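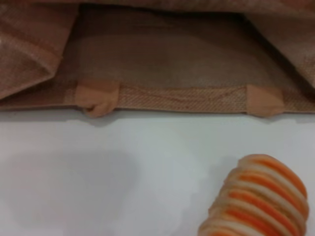
Good evening, everybody, and thank you for coming out. I know some of you rode here straight from work, so help yourselves to the soup at the back whenever you like, I won't be offended.

For those I haven't met, I'm Bernadette Heffernan, and I've been looking after the Cronin Lake open-water swim since it was a few of us in the water and my sister on the shore with a whistle. I've been asked to talk about this August and who we'd like to see on the start line. (Pause, let the latecomers sit.)

First, the distances. We're keeping the 4000-meter swim, out to the Neltach side and back, and it's as long a haul as it ever was. The new one is 3000 meters. It hugs the shore past the old boathouse, and you're never far from a kayak. I swam it last summer with Kieran Mac Carthaigh, who sets our courses, and we chatted a good part of the way, so I can promise you it's friendly water!

(Slide: course map. Point out the second turn, people always ask.)

Now, the second turn. Keep the buoy on your left shoulder. I'll say it again on the morning, and Kieran will say it louder, and even so a handful of you will go around the wrong side and have to come back.

We had 666 swimmers last year, and I'm proud of every one of them, but I'd love to see more folks over sixty. I hear the same worries over and over: I'm too slow, I'll be last, I haven't worn a wetsuit since the kids were small. Well, I was last at Zusmont my first year, by a long way, and they'd started folding up the tables, and a lady I'd never met unpacked a box to find me a banana. I still think about that banana. So the course stays open until the last swimmer is in, and the tables stay up.

(If time, tell the Clavow goose story. If not, skip to training.)

Training swims start at 7 in the morning at the Clavow landing. Wear a bright cap and bring a warm hat for after, even if it's hot out. You don't have to sign up for the race to come along. Some people just swim to the first marker and come back for coffee, and that's a perfectly good morning in my book.

Check-in closes at 6:30 on race day. Please don't test me on that one, I've had to turn away people I like.

(Hand over to Kieran for wetsuit questions. Remind him the microphone has to be switched on. Entry forms are on the table by the door, pens in my coat pocket.)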